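Tustgate
posting as I read the incident notes, mute me if you don't care about cans

So the big promise for the Hivmont cell was that two arms could handle canned food side by side with no one watching. I said in December I'd believe it when I saw the fault log. I have now seen the fault log.

The fault they list most is "arm conflict." Plain words: one arm stops dead when it thinks the other one has come too close. Fine, good, I want it to stop. What I don't like is that it stops with the can still in its fingers and just hangs on.
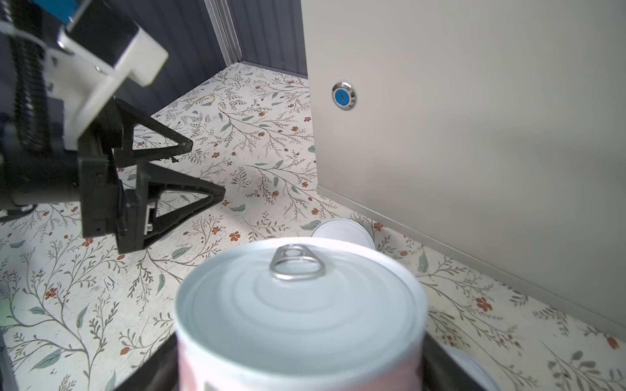

One arm on a can, the other one close by.

Murín, who sell the software, call this a "safe hold." Safe for the arms, maybe. The stop leaves the grip force wherever it was. Squeeze a thin can long enough at full force and you've got a dent at the seam, and a dented seam on food is a can you throw out.

Their number is 2 bad holds in 1000 lifts. Sounds great! Then you read the footnote and a hold only goes down as "bad" if a person had to reset the cell. If the arm let go by itself after a minute, it's not in there. 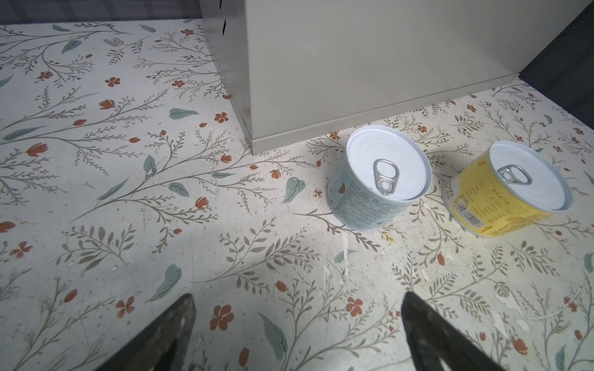 Open fingers, two cans on the floor

That date line is from their fault page, by the way. The footnote wasn't on it in the morning. I had the old copy open in another tab. Same headline number, new small print.

Second thing. After a stop, the arm is meant to open wide, back off and look again before it goes for anything. Thijs Coppens ran 100 restarts on the test cell and posted the raw list. In nine of them the arm skipped the second look and went back to where it remembered the can being. Tall can, short can, whatever, same spot.
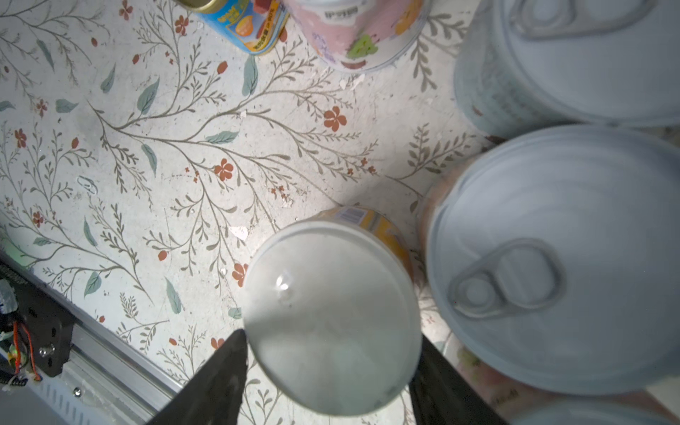
A can in the fingers, other tins right next to it.

Crowding is where I'd expect that to hurt. A stale position is no big deal on open floor. With tins standing this close together you clip the neighbor, the neighbor tips, and now your map is wrong about two cans.

Murín's fix is to slow both arms down after a stop. OK, so you clip it slower. I asked why they don't force the second look every time and got a link to the brochure.

What I'd want before I trust this near people: grip force drops on every stop, every hold gets logged, and somebody outside the company does the next 200 restarts.

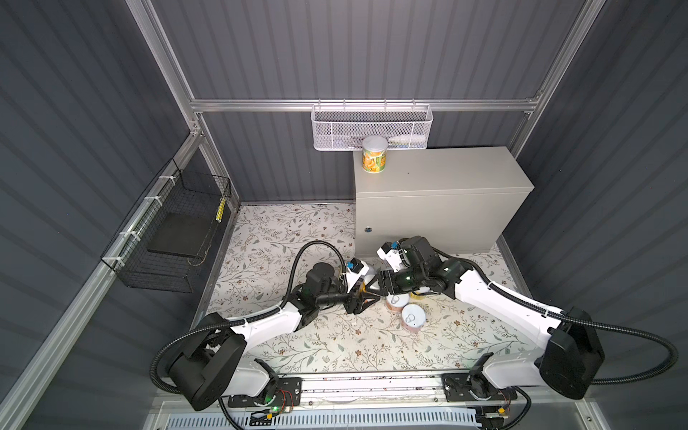
Benedicta Quansah: We dropped the grip force on stop and it let go of a full can from shoulder height. You're trading a dent for a falling can. I'd still take the second look every time though, agree with you there.

Fair point on the drop. Lower it first, then loosen? I'll ask Thijs if he can try that on the test cell.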